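Disassembly notebook, April
Project Suvereck, student team, Sostley bench

Started at 4:20 pm, everybody fed, everybody talking at once. Carrying on from the last entry: the job for the term is still taking memory out of old office desktops without wrecking the board, and then putting it back in. Getting it out is fun. Putting it back is the part I lose sleep over (in a good way!).

Raghda Darwish rewrote the approach routine over the break and it is so much nicer to read now. One file, one list of waypoints, and the speeds all sit at the top where a tired person can find them. She also moved the home pose back so the arm clears the case wall with room to spare. I'd been nagging about that since the club demo, so thank you, Raghda!

Tower goes on its side, board facing up, side panel off. Please keep doing it that way round, with the fixture plate to the left of it. If you shift the plate, redo the touch-off before you run anything, even if it only moved a hair.
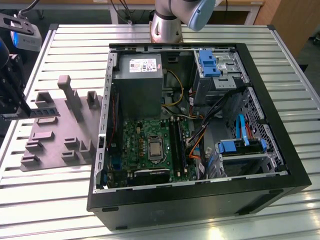

Motion first. We dropped the approach speed to 85 percent of what we had last time and the shaking at the end of the long reach got a lot better. I want to try a softer ramp too, but one thing at a time. The Lã planner still picks the silly route over the top now and then when both routes are legal. I put a keep-out box over the drive cage, which it seems to respect so far. Box is saved under the project name, please don't make your own copy - we had three of them in the fall and it was a mess.

Logging: over 820 samples from the wrist in the first long run, all with timestamps that line up with the joint log. This made me very happy. The old logger dropped the first second of every run and we never knew if it was the cable or the code. (It was the code. It was my code.)

Ran the Prasovlow matcher on the wrist view after that, just to see what it would do with no tuning at all.

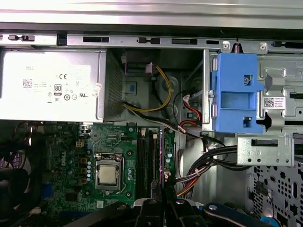
The matcher likes strong color and flat shapes, and I think we should lean into that instead of fighting it. Green on green is hopeless, every little capacitor looks like its cousin. My proposal is to anchor on big things first and work inward to the memory slots from there. The bright blue drive bracket is a great candidate, with those square cutouts giving it nice hard corners, and the square processor in its socket would do well as the second anchor. With 2 anchors we get rotation as well as position, and then the slots are just an offset. The black cables sweeping down from the drive cage worry me more, because they won't lie the same way in the next case. Mask them out for now.

Had a long side argument about whether the fingers need rubber pads. I say yes for the latches, no for the modules. Raghda says print both and stop arguing, so both are in the print queue.

For next time:
- anchor test, blue bracket plus processor, same lighting as this run
- softer ramp on the long reach
- somebody who isn't me should read the logger code
- write down the finger opening before changing it, I forgot again
- ask Sostley if we can keep the bench through the evening

Stopped at 7:45 pm. Arm parked, power off at the strip, log copied to the shared drive. I really want to see the anchor test run!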